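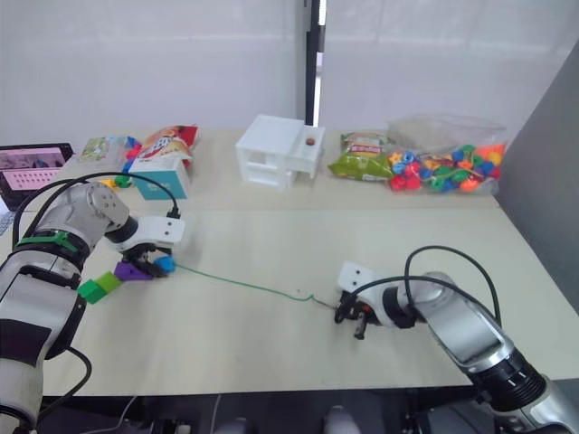 Threading, in Weidong Xia's words, is "a matter of the tip; the bead only has to hold still." The remark is often repeated in discussions of block threading, although other writers on the subject give equal weight to the shape of the block and the length of the string.

Block threading (also bead lacing, large-bead stringing) is a tabletop activity in which pierced blocks or beads are passed one after another onto a string to form a chain. It is used as a toy, as a sorting and pattern exercise, and as a test of two-handed coordination. It differs from jewelry beading in the size of the pieces, the width of the hole, and the fact that the finished chain is normally taken apart again.

Components

Blocks. Pieces are made of plastic or wood. Cubes, spheres, cylinders, hearts and stars are the usual shapes. The hole, or bore, is round in nearly all sets and passes straight through the piece. In cubes and spheres the bore runs through the center, so the piece can be threaded from either side with no change in the look of the chain. In flat shapes such as the star it may run from face to face or from edge to edge. A face-to-face bore turns the outline of the shape along the string; an edge-to-edge bore leaves it showing from the side.

String. Common materials are braided polyester, cotton cord and waxed lace. Braided cord resists fraying but is limp near the end. The Padow basic set is supplied with a cord of 95 cm, of which 50 cm can be filled before the chain becomes awkward to lift from the middle. A cord that is too short leaves no free length to grip behind the last block.

Tip. The leading end may be dipped in glue, wrapped in tape, fitted with a plastic sleeve, or tied to a short rigid stick. A stiff tip has to be longer than the bore, or it will disappear inside the block before it can be taken hold of on the far side.

Stop. The trailing end is closed with a knot, a small bead tied in place, or a disk. The stop must be wider than the widest bore in the set. A small bead can serve as a stop only if it is fixed, as a loose one slides with the rest.

Method

Threading is done with one hand holding the block and the other guiding the string. The sequence in general use is as follows.

1. The block is turned so that the bore faces the tip.
2. The string is gripped a short way behind the tip. A grip farther back lets the tip bend on contact.
3. The tip is set against the bore and pushed until it shows on the other side.
4. The grip on the string is released and taken up again on the far side. The block is held throughout.
5. The string is drawn through and the block is slid down to the stop or to the previous block.

Step 4 accounts for most dropped pieces. Xuelian Fan's manual for the Gutent series recommends pushing through at least 35 mm of string before the grip is changed. For small beads the manual allows less.

The string should be kept slack during steps 1 to 3. When the chain already holds several blocks, its weight pulls on the string, and the chain is best rested on the table. Large blocks joined end to end tend to hold a fairly straight line under tension and to fold at the joints when it is released.

Rod threading

In rod threading the string is replaced by a stick or dowel. A rod does not bend, so alignment errors show up as contact with the face of the block beside the hole. The block may be held upright with the bore level and the rod brought in from the side, or it may be laid flat over an upright rod. With stars, the rod can catch in the notch between two points if it approaches too low. The shape below is a five-pointed star with a round hole in the center of its face, together with a thin wooden stick.

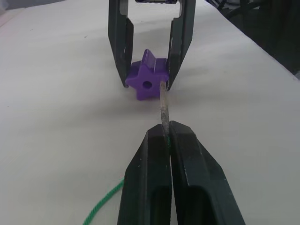

Patterns and sorting

Chains are built freely or to a pattern. Simple patterns alternate two colors or two shapes. Shade patterns, in which lighter and darker pieces of one color are placed side by side, are harder to follow under poor light. Pattern cards in the Trikex range show the chain at full size, so that it can be laid along the card and compared.

Packaging and storage

Sets are sold in tubs, boxes and drawstring bags. The Bloxham tub holds 160 pieces. Strings are stored apart from the blocks, wound loosely, with the stiff tip outermost. Tight winding leaves a set in the cord that makes the tip veer away from the bore.

Small beads are a choking hazard and are generally kept separate from sets meant for young children.

See also

Lacing card
Peg board
Pony bead
Stacking ring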